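Robot club, November

We have been at the hand-held gripper project for most of the fall now, and I said I would write up where it stands before the break. Ozan Dağdelen has been keeping the numbers, so the ones below are his.

The task we picked is packing a lunch. You hold the gripper, you pick things up with it, and each go is saved as one recording. Later the recordings are used to train the arm in the Callmont building. So far we have 357 recordings, and 224 of them are good enough to keep. Most of the rejects are from the first two weeks, when people moved too fast or started before the camera did.

Food containers are the hard part. A box with straight sides is easy, and even the new members get it on the first or second try. A thin plastic lid lying flat on a table is another matter. There is hardly any edge to get hold of, and clear plastic is difficult to see on the recording when the lights are on over a white table. We switched off one row of lights on Friday and that helped a little. 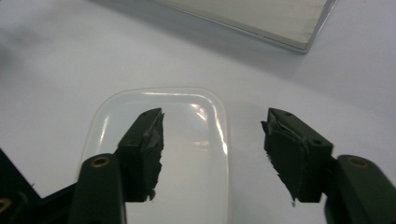
The other thing we have to deal with is the pads. We glue black padding to the inside of the fingertips, and it doesn't last. The inner edge goes first. It frays, then pieces start to hang off, and after that you can't be sure what is touching the object and what is just loose padding. Ozan wants to change the pads every 20 sessions whether they look bad or not. I think we should change them when they look bad, but I lost that vote.

We have tried 3 kinds of padding. The one from Drenon grips best and tears fastest. The Soylu sheet is tougher but slides on anything smooth – fine for a sponge, no use for a lid. The third was an old mouse pad cut up with scissors, and it came off the same afternoon.

The Temomby meet is after the break. We have signed up for the kitchen event, which means the arm has to close two containers in front of the judges with no help from us. Right now it can do one, on a good day, if the lid starts close to the container.

Next session we are printing spare fingertips so there is always a fresh pair ready. Bring your own safety glasses if you have them. The club pairs are pretty scratched.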